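Imel(イメル)は、Ostrowski社が提供する卓上型の双腕商品取り扱いキット、およびそれに付随する設置・教示サービスの名称である。菓子、飲料、軽食といった小型の包装商品を対象とし、陳列台から商品をつかんでトレーや薄い板の上に移す作業、またその逆の補充作業を行う。本体は2本のアーム、各アームの先端に付くグリッパー、手首カメラ、作業台を見る固定カメラ、制御用計算機、および非常停止を含む操作部からなる。制御ソフトウェアはBerkis(ベルキス)と呼ばれ、Imelとは別の製品として単体でも契約できる。

本項では主に標準構成のImelについて述べる。冷蔵ケース向けの派生構成は試作の段階にあり、仕様が公表されていないため扱わない。

概要

Imelは、売店や社員食堂の一角、展示会の無人カウンターなど、品目は多いが一品ごとの数量が少ない売り場を想定して開発された。自動販売機のように商品ごとの専用コラムを持たず、人が使う陳列台やかごをそのまま使う。商品の入れ替えに機械的な改造を必要とせず、新しい品目は教示作業によって追加する。

想定される作業は単純である。利用者または店員が端末で品目を指定すると、アームが商品を取り、受け渡し用のトレーまで運び、置いて戻る。包装の向きを変える必要がある品目では、片方のアームが持った商品をもう片方に渡す動作が入ることがある。この受け渡し動作は「持ち替え」と呼ばれ、標準の教示パックに含まれる。

商品の会計、年齢確認、釣り銭の取り扱いは行わない。これらは設置先の既存設備に任される。

名称

「Imel」の由来について、Ostrowski社の案内には説明がない。設計者のFelicja Ostrowskiは利用者向け講習の席で、開発初期に使っていた作業用フォルダの名前をそのまま残したと述べている。初期の書類には小文字の「imel」という表記もあるが、現在は語頭を大文字にした表記に統一されている。日本語の資料では「イメル」のほか「アイメル」と書いた例があり、後者は講習用テキストの旧版に由来する誤記である。

構成

アーム

アームは白い外装の多関節型で、関節部に黒いリングが入る。基部には緑色に点灯する表示部がある。二本は作業台の奥側に左右に分けて設置され、標準の配置では作業台の中央付近が共通の到達範囲となる。台の手前の隅は、左右いずれのアームからも姿勢によっては届きにくい。設置手順書では、この範囲に商品を置かないよう求めている。

アーム一本あたりの可搬質量は、グリッパーを含めて3000グラムである。飲料の瓶を持ち上げるには十分だが、瓶をまとめて収めたラックごと動かすことは想定されていない。

グリッパー

グリッパーは黒色の二指平行型で、指先は平らな板状である。指の内側に貼るパッドは消耗品として扱われ、硬さの異なる二種類から選ぶ。硬いパッドは紙箱や瓶に、柔らかいパッドはサンドイッチや袋菓子に向く。両方の品目を扱う売り場では、左右のアームに別々のパッドを付け、品目ごとに使う側を決めておく運用が多い。

指の開き幅には余裕があるが、平たい箱を上からつかむ場合は長辺ではなく短辺を挟むように教示する。長辺を挟むと指が隣の商品に当たりやすい。

手首カメラ

各アームの手首には小型カメラが一台ずつ付く。視野の下端には常に自分の指先が入るように調整されており、Berkisはこの指先の位置を基準に商品との距離を推定する。取り付け角度がずれると把持の位置もずれるため、輸送後と指の交換後には必ず較正を行う。 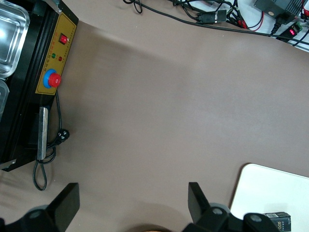 較正には付属の格子板を用いる。格子板を作業台に平らに置き、アームを定められた姿勢に順に動かして撮影する。作業そのものは自動で進むが、台の表面に照明が強く反射していると格子の検出に失敗することがあり、その場合は照明の向きを変えるか、台を艶の少ないものに替える。Ostrowski社は茶色または灰色の艶消し天板を推奨している。

固定カメラ

固定カメラは作業台全体を見下ろす位置に置く。主な役割は、どの商品がどのあたりにあるかの大まかな把握と、作業範囲に人の手が入ったときの動作停止の補助である。後者はあくまで補助機能であり、安全機器としての認定を受けたものではない。設置先は、必要に応じて別途の柵や検知器を用意しなければならない。

操作部

操作部は黒い筐体に黄色いパネルを取り付けたもので、赤いロッカースイッチ、赤と緑の表示灯、青い環の付いた赤い非常停止ボタンを備える。作業台の上、店員の手が届く側に置く。非常停止を押すと両方のアームが止まる。復帰にはボタンを戻したうえで、端末側での確認操作が必要である。

非常停止中もグリッパーは直前の力を保つように設定されている。これは持ち上げた瓶を落とさないための措置だが、柔らかい商品を挟んだまま長く放置すると包装に跡が残る。このため、停止後は早めに商品を手で支え、端末から指を開くよう手順書に記載されている。

制御ソフトウェア

Berkisは、品目の登録、教示データの管理、動作の実行、記録の閲覧を一つの画面で行うソフトウェアである。教示は人がアームを遠隔操作して作業を実演し、その記録を学習に用いる方式をとる。座標を手で打ち込む旧来の方式も残されているが、新規の契約で使われることは少ない。

品目登録

品目は「箱」「瓶」「袋」「包み」「カップ」の五つの形状区分のいずれかに登録する。区分によって初期の把持力と接近方向が決まる。細長いロールサンドのように区分に迷うものは「包み」とし、把持力を一段下げる。スナックバーも「包み」だが、中身が固いため把持力は初期値のままでよい。

「袋」は最も扱いの難しい区分である。透明な袋は手首カメラでも輪郭を捉えにくく、重なっていると一袋だけを取り分けることができない場合がある。Berkisには把持後に持ち上げた量を確認する機能があるが、軽い袋では判定が安定しない。

実演の記録

一つの品目を追加する際に必要な実演の回数は、形状区分と置き場所の数によって変わる。Ostrowski社は具体的な回数を保証しておらず、契約時に設置先の売り場で試して決める。記録は左右の手首カメラと固定カメラの映像、関節の角度、指の開きを同時に保存する。保存先は設置先の計算機で、同意がない限り外部には送られない。

実演担当者には講習の受講が求められる。講習を受け持つBevan Ngataが作成した教材では、急がないこと、つかみ損ねた場合もその場で録画を切らずにやり直しまで続けること、指を閉じる前に一拍置くことが繰り返し述べられている。やり直しを含む記録は、学習の際に別の印を付けて扱われる。

陳列

Imelは人向けの陳列什器をそのまま使えるとされるが、実際には配置に一定の癖がある。推奨されるのは、手前に向かって低くなる階段状の透明陳列台、二段式のボトルラック、浅いかごの組み合わせである。段差があると上から見たときに商品が重ならず、固定カメラによる把握が安定する。

受け渡し用のトレーは作業台の中央に置く。左右どちらのアームからも届き、持ち替えを行う位置とも重なるためである。トレーの色は商品の包装と区別できるものであればよく、無地のものが勧められる。

かごは縁の高さに注意が要る。縁が高いとグリッパーの本体が当たり、底の商品に指が届かない。編みかごは見た目がよく採用例が多いが、縁に指先が引っ掛かることがあるため、商品を縁より高く盛るか、内側に台を入れて底上げする。アルミ容器を中に入れたかごは縁から離れた位置でつかめるので、この問題は起きにくい。

電源線と信号線は作業台の奥から下ろすことになっているが、卓上に操作部を置く構成ではどうしても一部が台の上に出る。線は台の端に寄せて留め、アームの通り道を横切らないようにする。 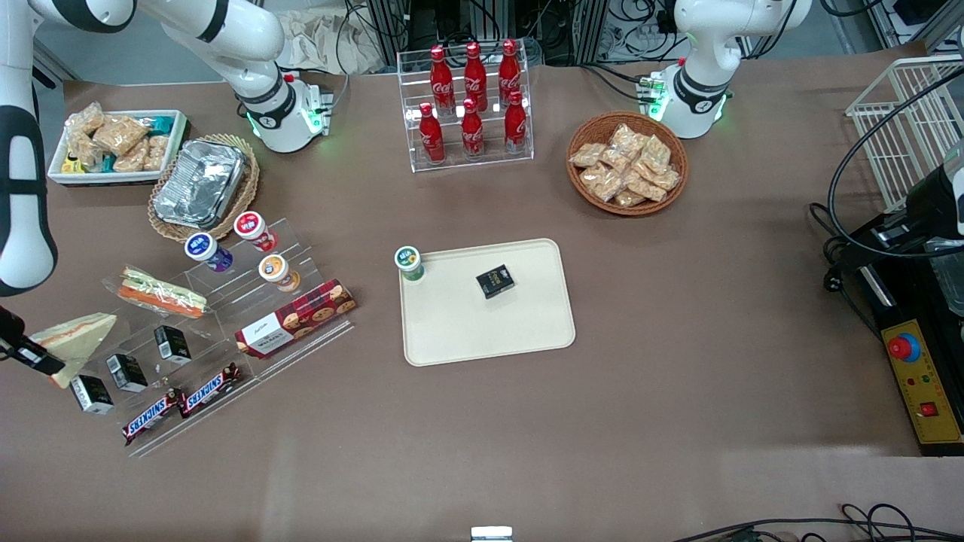
Nokley 機器資料室 卓上自動化班

提供形態

Imelは買い取りと月極めの二通りで提供される。いずれの場合も、初期設置、較正、実演担当者への講習が含まれる。月極めではパッドの交換とBerkisの更新が料金に含まれるが、買い取りでは別の保守契約となる。

設置は通常、午前中に機材の搬入と固定、午後に較正と動作確認という順で進む。商品の教示は翌日以降である。売り場の営業を止められない設置先に対しては、閉店後に搬入する対応もある。保守窓口の責任者はGenowefa Kaczorowskiで、設置後の問い合わせは同窓口が一括して受け付けている。

貸出用の機体もあり、展示会などの短期利用に充てられる。貸出機には標準の教示パックのみが入っており、品目の追加は含まれない。毎年3月は展示会が重なるため貸出機が不足しがちである。

標準構成に含まれるもの

アーム、グリッパー、手首カメラ、固定カメラと支柱
黒い筐体の操作部
制御用計算機と電源装置
較正用格子板
パッド二種、予備の指
Berkisの基本ライセンス

作業台、陳列台、かご、トレーは含まれない。以前は受け渡し用の板が同梱されていたが、設置先が手持ちのものを使う例がほとんどであったため廃止された。

評価

Nokleyの卓上自動化班は、貸出機を用いて取り扱い試験を行った。試験では紙箱、瓶、カップ、包装サンドイッチ、袋菓子を混ぜて並べ、指定した品目をトレーに移す動作を繰り返した。記録された動作は3297回で、そのうち人の手による介入を要したものは116回であった。

介入の内訳で最も多かったのは袋菓子の二重取りで、次が小型カップの把持位置のずれであった。カップは蓋の縁に指が掛かると傾き、置いた際に倒れることがある。試験の後半では接近の高さを下げた教示に差し替え、カップの失敗は減った。袋菓子については並べ方を変えても改善が小さく、班の報告では「袋を主力とする売り場には勧めにくい」としている。

瓶の扱いは安定していた。二段式のラックでは前段の瓶を先に取るように順序を決めておけば、後段の瓶に指が触れることはほとんどなかった。前段を残したまま後段を取るよう指定すると、アームが大きく回り込むため時間がかかる。

紙箱については、黒地の小箱を並べた場合に隣り合う箱の境目を見誤る例があった。箱同士の間を指一本分空けるとこの誤りは出なくなった。同じ理由で、濃い色の箱を濃い色の台に置くことも避けたほうがよい。

三角形のサンドイッチは、とがった側ではなく厚みのある側をつかむように教示した場合に良好な結果となった。柔らかいパッドを用いても、把持力が初期値のままではパンが潰れる。班では把持力を二段下げて試験を続けた。

騒音は小さく、隣の机で会話をする妨げにはならなかった。速度は人が同じ作業をする場合に比べて明らかに遅い。混雑する時間帯の売り場で店員の代わりとすることは難しく、夜間や早朝の無人時間帯での利用が現実的であると報告はまとめている。

問題点

説明書の構成については不満が多い。較正の手順が設置編と保守編に分かれて書かれており、両者で姿勢の番号が一致しない箇所がある。この点は保守窓口も認識しており、改訂が予定されている。

表示灯の意味も分かりにくいとされる。操作部の赤と緑の表示灯は操作部自体の状態を示すもので、アーム基部の緑の表示とは連動しない。操作部の緑だけを見てアームが動作可能と判断しないよう、講習では両方を確かめる習慣を付けさせている。

また、Berkisの記録画面では左右のアームの呼び方が固定カメラの画面と逆に見えることがある。左右はアーム側から見た向きで定義されており、台の手前から見る利用者にとっては反対になる。設定で画面を反転させることはできるが、ラベルは変わらない。

沿革

開発は、Ostrowski社の前身にあたる工房でEugeniusz SadowskiとCzesław Sadowskiが組み立てた一本腕の試作機に始まる。この試作機は紙箱だけを対象としており、瓶を持つと関節が下がる欠点があった。のちにFelicja Ostrowskiが設計に加わり、双腕化と手首カメラの採用が決まった。

最初の双腕機では操作部がアームの基部に組み込まれていたが、店員が手を伸ばすとアームの動作範囲に入ってしまうため、独立した筐体に改められた。非常停止を収めた現在の卓上型の操作部は、この変更によるものである。

Berkisは当初Imelの付属品であり、単体での契約は受けていなかった。他社製アームでの利用を望む声があり、制御部分を切り離して別製品とした。ただし持ち替えの機能はImelの機体寸法を前提としており、他のアームでは動作しない。

関連項目

双腕ロボット
遠隔操作による教示
平行グリッパー
無人売店
非常停止装置

注記

可搬質量は標準のグリッパーを付けた状態での値である。長い指に交換した場合の値は公表されていない。
試験に用いた機体のBerkisは貸出用の版で、買い取り機のものとは記録画面の一部が異なる。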